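Covasura chess arm: notes and data card

Printed arm, two colors of chessmen, one board, a lot of logged moves. Read the section on failures before you download anything. 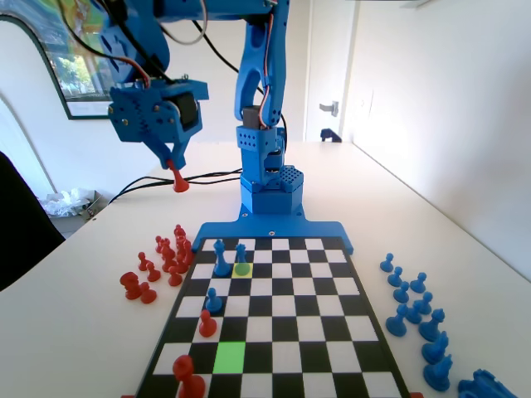

What this is

Covasura is a hobby arm built in a shared workshop to pick up chess pieces and put them down somewhere else. The plastic is all blue, the gripper hangs off the left end of the arm when it reaches out, and the wires run outside the links. I have read plenty of project pages that call a machine like this a chess robot. It doesn't play chess. A program called Undora picks the move and hands over two squares, and the arm tries to carry a piece from one to the other.

What is in the data

2,775 pick-and-place attempts, red and blue pieces mixed, most of them pawns. Each attempt has joint angles, the start square, the target square and a result field. The result field was filled in by hand, by me, often late in the evening. Treat it as an opinion.

The files are split into 4 folders by session. Folder 2 was recorded after the shoulder servo was swapped, and its zero position doesn't match the others. I left it in with an offset file. Whether the offset is right at full reach, I can't say.

What it is bad at

Tall pieces standing close together. The gripper was shaped around a pawn, and it shows. Bishops get nudged on the way in, and a nudged bishop still counts as a success if it stays on its square, which flatters the numbers.

Captures are logged as two attempts: one to lift the taken piece off the board, one to move the piece that took it. If you work out a success rate without pairing them, you will get a nicer figure than the arm deserves.

Placement drifts toward the near edge of a square over a long session. I blamed heat, then the printed gears, then the base screws. Tightening the screws helped for a week in May — then it came back.

Known gaps

No castling. No promotion. No clocks, no human opponent reaching in, one table, one lighting setup. Anyone training on this and expecting it to carry over to a wooden set should try it on ten pieces first.

Building one

Part files are in the Skaltach folder, named after the gripper version. Print the wrist block with the holes facing out or the servo leads won't reach. The Patrício gripper is older and grips harder, and it chipped paint off a borrowed set, so I'd skip it.

Changes

Monday, January 18, 2021: removed duplicate attempts, added the offset file, corrected the square names in folder 4.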